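The Inheritance

My aunt left me the house at Zondirwood on one condition, which was that I live in it for 100 nights before selling. She'd had the clause drawn up by Trajkovski, a solicitor who charged by the page and wrote accordingly.

I moved in one wet April with a suitcase and a low opinion of the dead. The neighbours brought casseroles. By night seven I had 15 of them, and had begun to suspect they were all the same casserole, being passed along the road.

By night 16 I knew why they were so kind. My aunt had been the only person in the district willing to chair the Vosia Creek Drainage Dispute, a quarrel older than the bridge, and the post was understood to go with the house. Someone had already put my name on the letterhead. They'd even spelled it right. 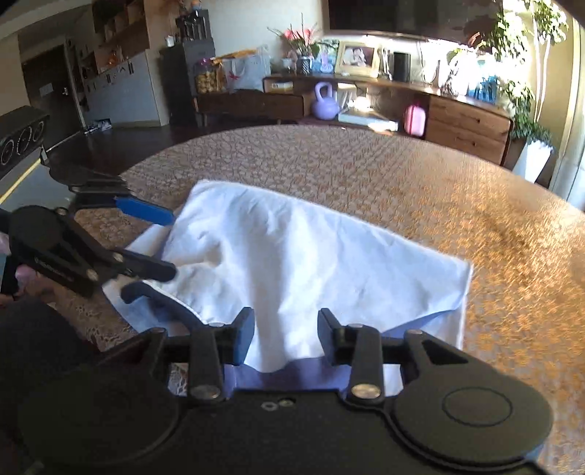 I ruled on a culvert. I ruled on a second culvert, which contradicted the first, and both parties thanked me for my firmness. A man who hadn't spoken to his brother for years asked whether I'd mind telling him he was an idiot, in writing, with a copy for the file.

On the hundredth night Trajkovski rang to ask where he should send the sale papers. I told him it would have to wait. We had a culvert on Thursday's list.

Last updated: May 2022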